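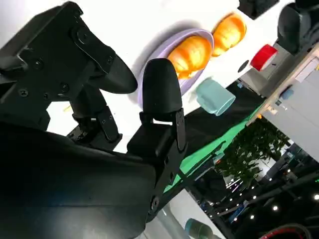

Home Team Code Open Roles Contact

Grasp Software Person Wanted, Lornham

Hi! I'm Krishnamoorthy Hegde and I run the manipulation software at Sinora. There are four of us on the code side, and I'd love to make it five by May.

The job is the stretch between "the cameras see a thing" and "the fingers close on the thing." Right now that's a perception node, a grasp ranker I wrote in a hurry two winters ago, and a planner called Salian that Ashwin Shetty keeps alive. Salian is good! My ranker is less good. It scores 600 candidate grasps per object, throws out most of them for silly reasons, and then hands Salian a wrist angle that makes it grumpy. You'd take the ranker over and do whatever you like with it, including deleting it.

We do tabletop work, so think dishes and food-shaped things, round and shiny stuff that depth sensing hates. Our replay set has 2169 grasp attempts in it, each with wrist camera video and joint logs, and you'd be living in that data for your first month or so. 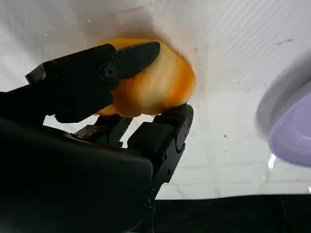

Wrist camera view, both fingers on the object.

You'll need solid C++ and enough Python to be dangerous. I care a lot that you've debugged something on real hardware, even a hobby arm in your garage (tell me about it, I mean it). Knowing your way around camera calibration would make me very happy. A degree is fine, no degree is fine too.

Some of the week goes to Kendex, our log viewer, which everybody complains about and everybody uses. It chokes on anything over 900 seconds and I'd like that fixed before I lose my mind.

The role is full time and on site, at least to start. We're usually in by 10 and the arms get switched off at 6, so evenings are yours.

To apply, send me a note with a link to some code you wrote and a paragraph on a bug that took you far too long to find. Please skip the cover letter! Ashwin and I read everything ourselves. If it looks like a fit we'll do one call, then a paid day in the lab working on a real ticket with us. Lunch is on me.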